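What I Learned From a Year of Soup
Estrella Beltrán
2023-12-22

So I said I'd write something for the December issue about the soup lunches, and then I kept putting it off because every time I sat down to write about soup I got hungry and went to make some instead. Anyway, I have a pot of split pea going right now and it can't be rushed, so you have my full attention!

For those of you who are new (hello!), we started this in June, which everyone told me was a ridiculous month to start a soup club. It was hot. The kitchen in the Laken building has one window and it opens as far as your hand. The first lunch was a chilled cucumber soup that I thought was very elegant and that Wycliffe Odera described as "salad water," and he still hasn't let it go. But 12 people came, and most of them had seconds, so I'm counting it as a win, salad water or no.

I want to use my space this month to talk about what I've changed my mind on, because it's a lot.

The big one is stock. I grew up in a house where you made stock from bones, you made it all day, and if you bought it in a carton you hid the carton. I brought that attitude with me and I was, let's be frank, a bit of a pain about it. Then in late summer I had a week where I had no bones, no time and a sign-up slot I couldn't swap, and I made a tomato and rice soup with plain tap water. I cooked the onions for a very long time (longer than you think, longer than the recipe thinks, until they were the color of a paper bag) and put in the rind off a piece of hard cheese. It was the best thing I made all year. Three people asked for the recipe and I had to admit there was no stock in it at all. I still make stock when I have the bones, but I've stopped treating it like an entrance exam.

While we're on onions, please, if your recipe says "sauté onions until golden, 5 minutes," don't believe it. I don't know whose stove that is.

Second thing: salt. Wycliffe and I have gone back and forth on this and I think he's right, which I'm putting in print so that he can frame it. He salts a little at every stage, a pinch on the onions, a pinch with the vegetables, a pinch when the liquid goes in. I used to dump it all in at the end and then wonder why the broth was salty and the potatoes tasted of nothing. We tried it both ways on the same leek and potato soup and you could tell with your eyes shut. The one exception is anything with ham or bacon in it, where you should keep your hands in your pockets until you've tasted it. I did not keep my hands in my pockets with the October bean and ham. Those of you who were there drank a lot of water and were very kind.

And if a soup tastes flat and you've already salted it properly, it probably wants something sour. A squeeze of lemon, a spoonful of vinegar, the liquid from the pickle jar. I keep a bottle of cheap cider vinegar next to the stove now and I use it more than I use pepper. Lentils especially! Lentil soup without vinegar is homework.

Third, and I know this is going to upset the blender people: you don't have to blend everything. For a while there we had a run of very smooth orange soups. Carrot, then squash, then sweet potato, then carrot again with ginger. All lovely, and by the fourth I'd have paid money for something to chew. My favorite trick now is to take out a few ladlefuls, blend that, and stir it back in, so you get the thick body and still find a whole bean now and then. If you don't want to wash a blender, mash some against the side of the pot with a fork. That's what my aunt did and she fed a lot of people.

If you do blend, let it cool a little first and don't fill the jug to the top. I have a shirt that can explain why.

Bread! We've had a quiet bread problem, namely that everyone assumes someone else is bringing it. At the November lunch we had a gorgeous mushroom barley soup and a single packet of crackers that had been in the cupboard since before the remodel. So starting with the next round there's a bread column on the sign-up sheet right next to the soup column, and I'd love to see it filled in. It doesn't have to be homemade. The Macedo bakery sells yesterday's loaves cheap if you get there when they open, and day-old bread is better for soup anyway because it holds up when you dunk it. Slice it, brush it with oil, put it in a hot oven until the edges go brown, rub it with a cut clove of garlic. It will taste like you made an effort.

A few of you have asked how to scale a recipe up, and that's a good question because it's where most of my disasters have come from. If your recipe feeds a family and you're cooking for the whole lunch, you can multiply the beans and the vegetables straight across, but go easy on the liquid. A big pot loses less to steam than a small one, so if you multiply the water too, you get something thin and sad. Put in less than the math says and top it up near the end. Same with chili, same with cumin, and the same goes double for rosemary, which I once multiplied faithfully and which made the whole fourth floor smell like a Christmas tree lot. Also, a big pot takes ages to come up to a boil. I always forget this. Start earlier than you want to.

Noodles and rice go in separately. I'm going to keep saying it. If you cook them in the soup and then leave the soup to sit, they drink it. You'll come back to a casserole. Cook them on their own, toss them with a little oil, keep them in a container, and let people add their own. This also makes life easier for anyone who isn't eating wheat, and we have more of those folks than we did in the summer.

On that subject, labels. You've been so good about labels lately and I really appreciate it. A bit of masking tape on the lid with what's in it, written big enough to read without picking up the pot. If there's dairy, nuts, shellfish or meat in there, say so. "Vegetable soup" made on chicken stock is chicken soup, sorry. I've slipped up on that one myself and had to run down the hall after somebody holding a spoon.

Now, leftovers. Most soups are better the next day, and I'm a big believer in cooking the night before. But get it out of the big pot and into shallow containers so that it cools quickly, and get it into the fridge. Don't leave the whole pot on the counter overnight with the lid on. Potatoes get grainy in the freezer, cream can split, and pasta turns to mush, so if you're making a batch to freeze, leave those out and add them when you heat it back up. Beans, lentils, tomato, split pea, anything with barley, all of those freeze beautifully. I have eight tubs in my freezer at home right now and I feel like a rich woman.

Somebody also asked me what the best soup of the year was, and I've been told that it's bad manners for the organizer to pick. Too bad! It was the peanut and sweet potato one that Wycliffe made in September, with the greens stirred in right at the end so they were still bright. I've made it at home four times. He says his version changes every time depending on which chilies are around, but here's the rough shape of it: onion, garlic and a good knob of ginger cooked slowly in oil, then tomato paste fried until it goes dark, then the sweet potato in chunks, then water to cover. When it's soft, thin out some peanut butter with a ladle of the hot broth so it doesn't clump, and stir that through. Greens, lime, salt, done. Use the peanut butter with nothing in it but peanuts. The sweet kind makes it taste like dessert and I've got a nephew who'd call that a recommendation.

The runner-up was a plain chicken noodle. Sometimes you're tired and it's dark by the time you leave and that's all you want.

My pea soup needs a stir, so I'll stop there, except to say thank you for turning up. I've worked at Wulico long enough to have walked past some of you for years with nothing more than a nod, and now I know who hates celery. I like that a lot.

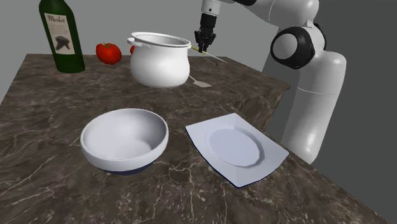
Wulico Soup Club, Soncombe office

Next lunch: first week back, at noon in the Laken kitchen, with overflow seating in room 401. Soup is minestrone (no meat, cheese on the side). Bread column is still empty, hint hint.

Bring your own bowl and spoon if you can. The spare ones live in the tall cupboard, and please wash and dry whatever you borrow before you head back to your desk.

To sign up for a cooking slot, put your name on the sheet on the fridge door or catch Estrella or Wycliffe. First-timers can pair up with someone who's done it before, and groceries are paid back if you hand in the receipt the same week. If you left a blue lid behind after the last lunch, it's on the windowsill.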